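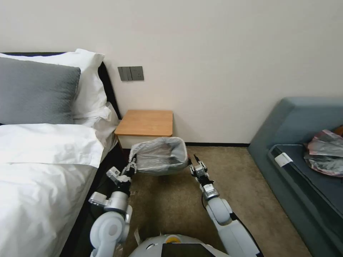
Tuning a two-arm grasp on thin-walled containers

Assumes Todell 12 or later, with both arms calibrated and the head camera publishing. If the calibration is from before the July release, redo it first.

A bin held by both sides forms a closed chain. Any error between the two wrist poses turns into force on the rim, and a light bin will flex before either arm reports a fault.

1. Segment the rim
Run the rim detector on the head camera. A clear liner folded over the edge returns noisy depth, so fit the ellipse to the color edges and use depth only for the height of the plane. Reject fits with fewer than 624 inliers.

2. Pick the contact pair
Choose two points on opposite sides of the ellipse, left hand to left rim. The planner in Vasseur ranks pairs by reachability alone. Add a penalty for wrist poses near a joint limit, or the lift will stall partway.

3. Close in sequence
Close the left hand in position mode and then the right in force mode. Closing both in position mode is the usual cause of a crushed rim.

4. Plan on the object frame
Set the bin as the planning frame and derive both wrist targets from it. Keep the clearance low – a few centimeters over carpet is enough – and add the bed and sofa as box obstacles. Loose bedding should be padded by 19 mm on the side facing the path.

5. Check the log
Plot the internal force, meaning the component that cancels between the wrists. Our replay set has 1,608 lifts, and most of the bad ones show a steady ramp after closure. A ramp points to calibration. A spike at liftoff points to the force gain, set in grasp.yaml under right_hand.

Tilt is not controlled in this version. To hold the bin level, enable the orientation constraint and expect longer planning times.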